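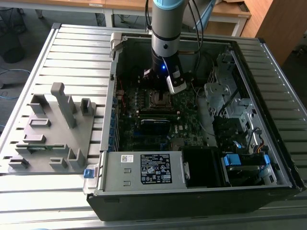 옆으로 눕힌 데스크톱 본체 안쪽으로 내려온 로봇 팔

자료실 > 전공의 교육 > 데이터 카드 > Zaduvine 판독 문답

Zaduvine 병리과 전공의 판독 문답 모음: README

안녕하세요. 내려받기 전에 이 파일부터 열어 주셔서 고맙습니다. 조금 길지만 차 한 잔 옆에 두고 천천히 읽어 주시면 좋겠습니다. 급하신 분은 "파일 구성"과 "쓰지 말아 주셨으면 하는 곳" 두 부분만 먼저 보셔도 됩니다.

Zaduvine은 병리과 전공의들이 현미경 앞에서 지도 교수에게 던진 질문과 그때 들은 대답을 글로 옮긴 모음입니다. 처음에는 Sevim Dönmez 선생이 1년 차 때 쓰던 공책이었습니다. 아침 판독 시간에 들은 말을 저녁이면 다 잊어버리니 속이 상해서 적기 시작했다고 하더군요. 그 공책을 Tuncay Yazıcı 선생이 빌려 가서 자기 질문을 덧붙였고, 다음 해 전공의들이 또 덧붙이고, 그러다 보니 한 권으로는 도저히 안 되는 양이 되었습니다(두 번째 공책은 커피를 쏟아서 몇 장이 영영 사라졌습니다. 제 잘못입니다).

지금은 수련 병원 다섯 곳이 참여하고 있고, 이번 판에는 증례 870건에서 나온 문답 2486개가 들어 있습니다. 한 증례에 질문이 하나뿐인 경우도 있고, 길게 꼬리를 무는 경우도 있습니다. 긴 쪽은 대개 림프종입니다. 이유는 병리 하시는 분이면 다 아시리라 믿습니다.

파일 구성

questions.csv 에 질문과 대답이 한 줄에 한 쌍씩 들어 있습니다. UTF-8이고 쉼표로 구분했습니다. 대답 안에 쉼표가 워낙 많아서 모든 칸을 큰따옴표로 감쌌으니, 직접 만든 스크립트로 읽으실 때는 그 점을 살펴 주세요.

cases.csv 에는 증례별 장기, 검체 종류(생검, 절제, 동결절편, 세포), 염색 목록이 있습니다. 환자 나이는 십 년 단위로만 적었습니다.

glossary.txt 는 줄임말 풀이입니다. 병원마다 같은 말을 다르게 줄여 쓰는 바람에 생각보다 손이 많이 갔습니다. 빠진 것이 보이면 꼭 알려 주세요.

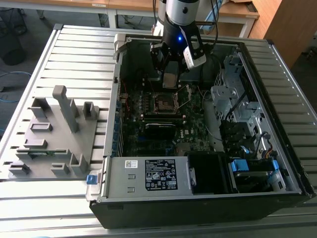
짙은 회색 금속 부품을 문 그리퍼, 아래쪽은 메인보드

각 칸의 뜻

q_id: 문답 번호입니다. 지운 문답의 번호는 다시 쓰지 않으므로 중간중간 비어 있습니다.

case_id: cases.csv 와 이어지는 번호입니다. 병원의 병리 번호와는 아무 관계가 없고, 무작위로 새로 붙였습니다.

year: 질문한 전공의의 연차입니다. 다른 과에서 파견 온 분들은 0으로 적었습니다.

question, answer: 본문입니다. 대답은 2000자를 넘지 않게 잘랐고, 잘린 대답에는 truncated 칸에 1이 들어 있습니다. 딱 거기서 끊긴 문장이 답답하실 텐데, 전체 글은 참여 병원의 동의를 다시 받아야 해서 다음 판으로 미뤘습니다.

revised: 나중에 대답이 바뀌었는지를 나타냅니다. 저는 개인적으로 이 칸을 제일 좋아합니다. 교수님이 다음 날 아침에 들어오셔서 "어제 내가 한 말 말인데, 면역염색을 보니 그게 아니더라" 하고 고쳐 주신 경우들이거든요. 처음 대답과 고친 대답을 나란히 남겨 두었으니, 전공의 모임에서 함께 읽어 보시면 이야깃거리가 정말 많이 나옵니다!

어떻게 모았나

판독 시간에 녹음은 하지 않았습니다. 전공의가 그날 안에 기억과 메모로 적고, 대답한 분이 한 번 읽고 고치는 방식입니다. 그러니 말투는 실제보다 점잖습니다. 현장에서는 훨씬 짧고 때로는 좀 무뚝뚝한 대답이었다고 생각하시면 됩니다. 적은 날과 질문한 날이 다른 문답은 따로 표시하지 못했습니다.

개인정보는 두 사람이 따로 읽으며 걸러 냈습니다. Aslı Tuncer 선생이 첫 번째, Shiyu Hou 선생이 두 번째로 읽었고, 둘의 의견이 갈린 문답은 그냥 뺐습니다. 드문 종양의 경우 증례 자체가 환자를 알아보게 할 수 있어서, 아까운 문답이지만 상당수를 내려놓았습니다. 슬라이드 사진이 이 모음에 없는 것도 같은 까닭입니다. 사진이 있으면 얼마나 좋겠느냐는 편지를 자주 받는데, 저희도 같은 마음입니다.

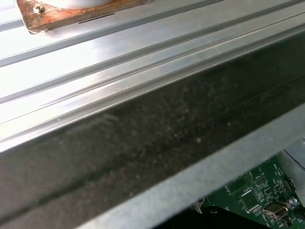

연차별로 보면 고르지 않습니다. 1년 차 질문이 가장 많고, 연차가 올라갈수록 줄어듭니다. 궁금한 것이 줄어서라기보다는 적을 시간이 없어서인 것 같다고 Tuncay 선생은 말합니다. 장기별로도 위장관과 유방이 많고 신경병리와 소아병리는 아주 적습니다. 참여 병원 가운데 소아병원이 한 곳도 없으니 소아 쪽 문답으로 무언가를 비교하시기는 어렵습니다.

분류표에 대해서도 한 말씀 드려야겠네요. 문답에는 그 당시 쓰던 종양 이름이 그대로 남아 있습니다. 분류가 바뀌면서 지금은 쓰지 않는 이름도 있는데, 일부러 고치지 않았습니다. 공부하시다가 낯선 이름을 만나시면 glossary.txt 의 뒤쪽 "옛 이름" 부분을 봐 주세요.

이런 데 쓰시면 좋겠습니다

전공의 입문 교육 자료, 판독 시간 토론거리, 교육 방법 연구. Akyol 모임에서는 격주로 문답을 몇 개 골라 대답을 가리고 먼저 생각해 보는 시간을 갖는데, 4년 차가 1년 차 질문에 막히는 일이 종종 있어서 분위기가 아주 좋습니다. 학회 포스터에 쓰셔도 됩니다. 지난 6월에 Yiğit Kozan 선생이 revised 칸만 가지고 만든 포스터를 걸었는데, 앞에 서서 자기 경험담을 풀어놓고 가신 분이 많았다고 합니다.

쓰지 말아 주셨으면 하는 곳

진단의 근거로 쓰지 말아 주세요. 대답은 그 슬라이드를 보면서 한 말이고, 여러분 앞의 슬라이드는 다른 슬라이드입니다. 전공의 평가에도 쓰지 말아 주세요. 바보 같은 질문이라도 마음 놓고 적자고 시작한 일이라, 그 약속이 깨지면 다음 해에는 적을 사람이 없습니다. 증례를 거꾸로 추적해서 병원이나 사람을 알아내려는 시도도 당연히 안 됩니다.
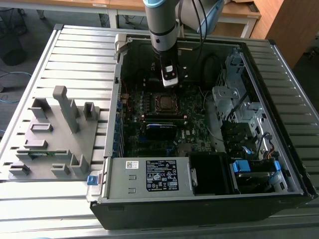 쿨러가 얹히지 않은 CPU 소켓과 그 뒤쪽 위의 검은 그리퍼

바뀐 점

이번 판(2022년 8월 10일): 겹친 문답을 지웠고, 세포병리 줄임말을 보탰고, truncated 칸을 새로 만들었습니다. 예전 판의 year 칸에서 파견 전공의가 1로 잘못 들어가 있던 것도 바로잡았습니다. 이 칸으로 표를 만드셨던 분들은 번거로우시겠지만 다시 한 번 돌려 주세요.

아직 못 한 일: 골수 생검 문답의 검체 종류 정리, 영어 번역. 번역은 Flallunitz 쪽에서 도와주시기로 했는데 시험 기간이 겹쳐 조금 늦어지고 있습니다.

이용 조건과 인용

교육과 비영리 연구에는 자유롭게 쓰실 수 있습니다. 고쳐서 나누실 때는 무엇을 고치셨는지 한 줄만 남겨 주세요. 인용은 "Zaduvine 병리과 전공의 판독 문답 모음"이라고 적어 주시면 충분합니다. 틀린 곳을 찾으셨으면 q_id를 적어 보내 주세요. 답장이 며칠 늦더라도 다 읽고 있습니다. 당직 주간에는 더 늦습니다.

공유 12 · 댓글 3
문의: Zaduvine 자료 담당 | © 2022 Zaduvine | 맨 위로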